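Treat the payload and grip force on a gripper's data sheet as a rumour until you've run your own parts through it. I compared two for the bench at Turodham, the Arka two-finger and an older Omoregie unit, and the sheets were little help with either. My method is dull and takes an afternoon.

## Before you start

- Same arm, same controller, same speed for both grippers. If you swap the arm too, you've learned nothing.
- Mount the wrist camera before you calibrate. Its weight counts toward payload.
- Write down the jaw opening you measure with calipers. I got 139 mm on a unit sold as wider.

## Steps

1. Pick objects you'll really be handling. Foam cubes flatter everybody.
2. Run 51 picks per object, per gripper. Ten is an anecdote.
3. Log every slip, including the ones the software calls a success. Adesuwa Olaniyan at Hiltley sent me her February log, and the controller had passed 197 grasps out of 290. She went back over the wrist video and didn't agree with all of them.
4. Do the rim grasp. Glazed bowls are where I'd expect a confident brochure to come unstuck. Close on the edge with just the fingertips, tilt the bowl, and check the wrist view to see where the tips sit against the rim.

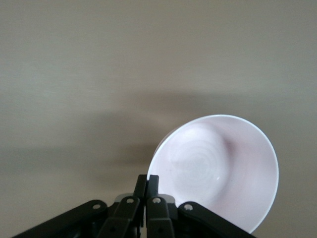

5. Repeat the rim grasp at half force. If the result changes a lot, distrust your full-force numbers as well.
6. Swap the order of the grippers and run a short set again. Pads wear, and whoever goes second may pay for it.

## Reading the results

Don't average across objects. A gripper that's great on boxes and hopeless on bowls isn't a middling gripper, and the average will say it is.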